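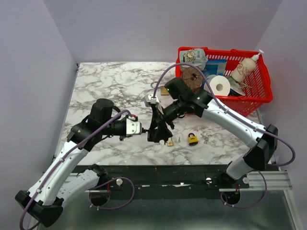
## Preparing an entry for the Hekdale Register of Scientific Lives

Contributors are asked to follow the steps below when writing a short biography of a chemist, physicist, naturalist or instrument maker. Entries may run to 700 words, not counting the source list.

### 1. Confirm that the subject is eligible

The subject must have died at least 70 years ago and must have carried out scientific work, paid or unpaid. Check the index under every known spelling of the surname. Women are often listed only under a married name.

### 2. Establish the family and dates

Begin with the birth, marriage and death records. Where a baptism is the only record found, write 'baptised' and leave the birth date blank. Name the parents in full. Titles and more distant relatives are included only where they affected the subject's schooling, income or access to a laboratory.

Dates in the Vieira card index should be checked against the original register before use. The cards were copied by hand, and years ending in 1 and 7 are easily confused.

### 3. Set out education and working life

Write in date order and in the past tense. Give the years of attendance at any school or university, and note whether a degree was taken. For each major piece of work, state:

- what the subject studied
- where the results were first read or printed
- who disputed or repeated them, if known

Unpublished notebooks may be cited by box and page – the Feditano papers use folio numbers instead.

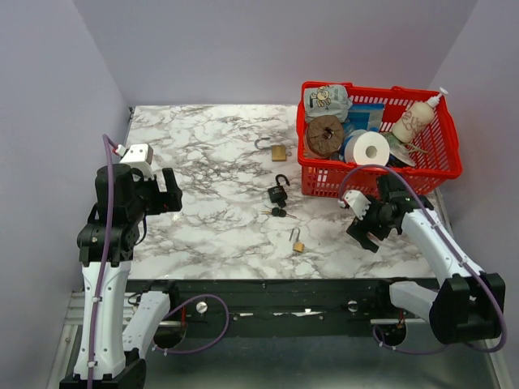

*Robot arms at a marble-patterned tabletop*

### 4. Treat anecdotes with care

Stories about a subject's dress, shyness or habits at table are common in obituaries. Include one only if it comes from a person who knew the subject, and name that person in the sentence.

### 5. List sources and submit

List up to 7 sources, with manuscripts first and printed works after. Save the entry as a plain document, using the surname and year of death as the title, and send it to the Register Editor, Beatriz Garcia. Entries received by the end of September are considered for the next revision.

Corrections to a published entry follow step 5 only. Please quote the entry number and the line concerned.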